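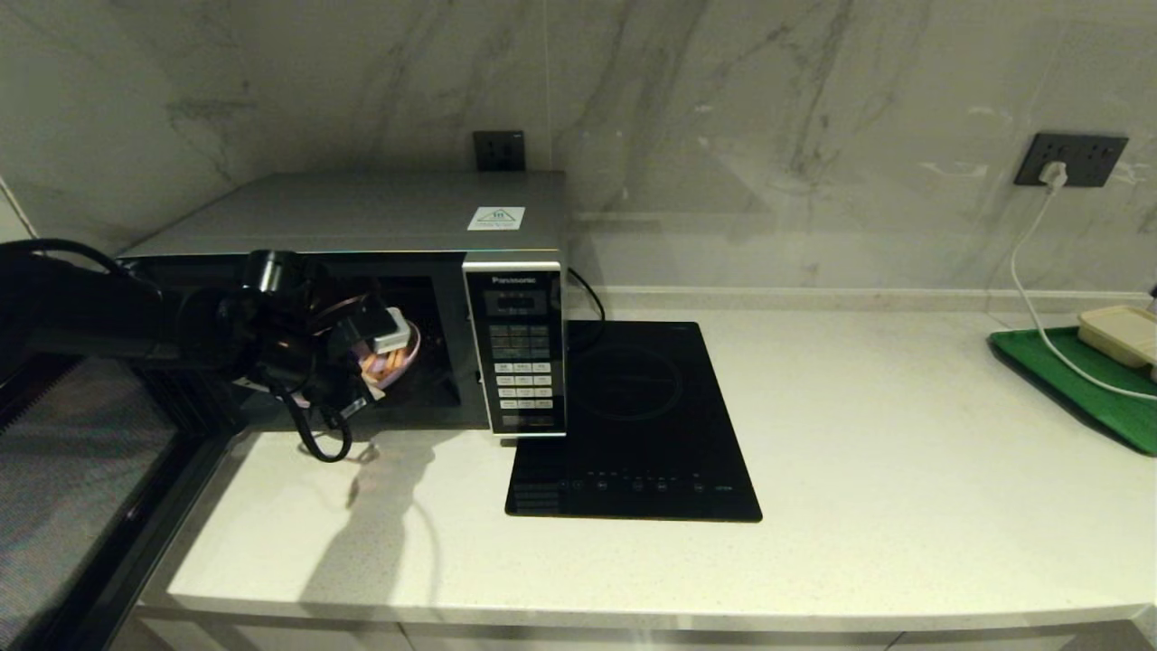

A reader wrote in after my last post to say her pumpkin always goes to leather at the edges while the middle stays like a rock, and was there any point bothering with the microwave at all? Yes! I steam mine that way most weeknights and I'd never go back to boiling it.

Start with the cutting. I aim for chunks the size of a walnut, skin off, and I'm fussy about keeping them even (the skinny bits go in the compost or to the chooks). Tip them into a microwave-safe bowl - mine's an old one from Candham - and add two tablespoons of water. You want 4 cups of pumpkin at most, otherwise the pile gets too deep and you're back to rocks.

Cover it loosely. A plate does the job, or one of those silicone lids. I've got a Turkis one that's gone a bit wobbly but still sits flat enough.

Give it four minutes on high, stir from the outside in, then another three. The stir is the bit everyone skips, and it's what fixes those leathery edges. Then leave it covered on the bench for two minutes and poke the biggest chunk with a knife. Still firm? Thirty seconds more, and check again. Lift the lid away from your face, please - I've copped the steam more than once.

For mash, drain it really well before the butter goes in. For soup, keep the liquid, it's got heaps of flavour.

Leftovers keep three days in the fridge. I freeze mine flat in bags and snap off what I need for scones.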